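Wednesday, late evening

Today I finished reading the grasp logs, and the result is not the one I wanted.
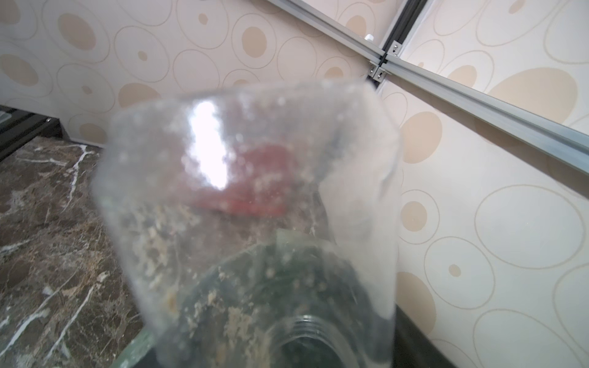
I must write down the method first, so that I can still understand it in spring. We record 2,000 attempts with the transparent objects. Half of them use the old policy, which looks only through the camera at the wrist. The other half use the version of Keegan, where the policy also receives the last 2 seconds of the finger force. Everything else stays the same: same counter, same light, same starting poses. The order is mixed by a script, so I cannot help one side without wanting it.

So far we have 892 attempts. With the old policy the clean bottles go rather well. The dirty ones I expected to be worse, and they are better. I checked it three times, because I believed I had exchanged two columns. I had not. Keegan says it is logical: clean plastic gives the camera almost nothing to hold on to, only the reflections and whatever is behind, and dirt gives it a surface. Yes, but then our sentence in the proposal, that residue "reduces the quality of perception", is wrong and I have to rewrite it. Arnout will not like this. It was his sentence.

The force input helps with the clean bottles and makes nearly no difference with the dirty ones. I find this beautiful and also a little annoying, for the paper becomes more narrow.

Then the failures. There are 53 which I cannot put in any class. The bottle is held, the force is normal, the tilt begins, and the policy stops as if it has forgotten the task. I looked at the wrist videos of these one after another until my eyes hurt. In many of them there is strong glare on the plastic at the moment of stopping, but there is strong glare also in many good attempts, so I do not dare to write it. Noeline proposes to cover the bright part in the recorded images and run the policy on them again, offline. It costs us one day. I said yes.

I had a small disagreement with Jolene about what counts as a success. For her, the bottle must reach the neck-down pose and stay there. For me it is enough that it reaches it. We took her definition at the end. My numbers go down a little with it, for both policies, and I feel calmer with them.

Tomorrow: ask Maxine if the Tesero disk still has space, because mine is nearly full. Write to Arnout before he opens the table by himself. Start the covered images with Noeline. Buy bread.

I forgot to eat lunch again. The soup from yesterday was still good, and I ate it standing, with the log open on the other side of the table.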